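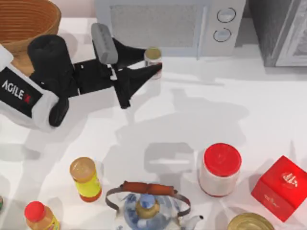 Der Greifarm über der simulierten Arbeitsplatte, die Finger dicht am kleinen Glas mit dem hellbraunen Deckel.

Der Griff, der nicht stoppte

19. Januar 2019
Von Malou Steinarsdóttir

Der Fehler fiel erst beim Lesen der Protokolle auf. In der Simulation hatte der Arm das Glas gefasst, angehoben und abgestellt, und der Lauf war als erfolgreich verbucht worden. In der Spalte mit den Kontaktkräften stand jedoch an vier Stellen ein Wert, bei dem echtes Glas gesprungen wäre.

Pranab Pramanik leitet bei Vallska die Prüfung von Greifbewegungen. Sein Team lässt Roboterarme in einer gerechneten Küche arbeiten, bevor ein Programm auf die Maschine im Labor übertragen wird. Auf der weißen Platte stehen Flaschen, Dosen, eine Teekanne mit blauem Blumenmuster, dahinter eine Mikrowelle. Die Aufgabe ist immer gleich: einen Gegenstand greifen und nichts anderes berühren.

2.000 Läufe hatte die Software namens Posent hinter sich, als Pramanik die Auswertung stoppte. In 289 davon schlossen die Finger weiter, obwohl sie das Objekt längst hielten. Das Glas blieb auf dem Bildschirm heil, denn im Modell war es ein starrer Körper ohne Bruchgrenze. »Die Simulation hat uns nicht belogen«, sagt Pramanik. »Wir haben sie nach dem Bruch nie gefragt.«

Die Ursache lag in der Abschaltung. Der Greifer soll anhalten, sobald die Kraft an beiden Fingern einen Schwellenwert erreicht. Traf ein Finger deutlich früher auf als der andere, setzte eine Routine den Zähler zurück, und der Motor bekam den Befehl zum Schließen noch einmal. Bei weichen Verpackungen blieb das ohne Folgen. Bei kurzen, runden Behältern, die leicht schräg gefasst wurden, stieg die Kraft bis zum Anschlag.

Eine ältere Fassung des Programms lief zu diesem Zeitpunkt schon im Labor. Dort war im Januar ein Marmeladenglas zerbrochen. Im Laborbuch steht dazu »Materialfehler«, und die Splitter wurden weggeräumt. Verletzt wurde niemand, die Schutzscheibe war geschlossen. Den Eintrag hält Pramanik heute für den größeren Fehler – wer eine Ursache aufschreibt, sucht danach keine mehr.

Das Ingenieurbüro Hauksdóttir, das die Abläufe anschließend durchging, verlangte eine zweite, unabhängige Kraftgrenze direkt in der Motorsteuerung. Sie lässt sich vom Greifprogramm aus nicht verändern. Außerdem haben zerbrechliche Gegenstände in der Simulation nun eine Bruchgrenze, und ein Lauf gilt als gescheitert, wenn sie überschritten wird.

Beim Betreiber Stonivance, der die Arme später in Großküchen einsetzen will, verschiebt sich der Start. Einen neuen Termin nennt das Unternehmen nicht. Die Wiederholung der Läufe hat begonnen – zuerst mit den Gläsern, dann mit Flaschen und Kannen. Posent bleibt im Labor so lange abgeschaltet.

Kontakt zur Redaktion | © 2019 Alle Rechte vorbehalten | Nach oben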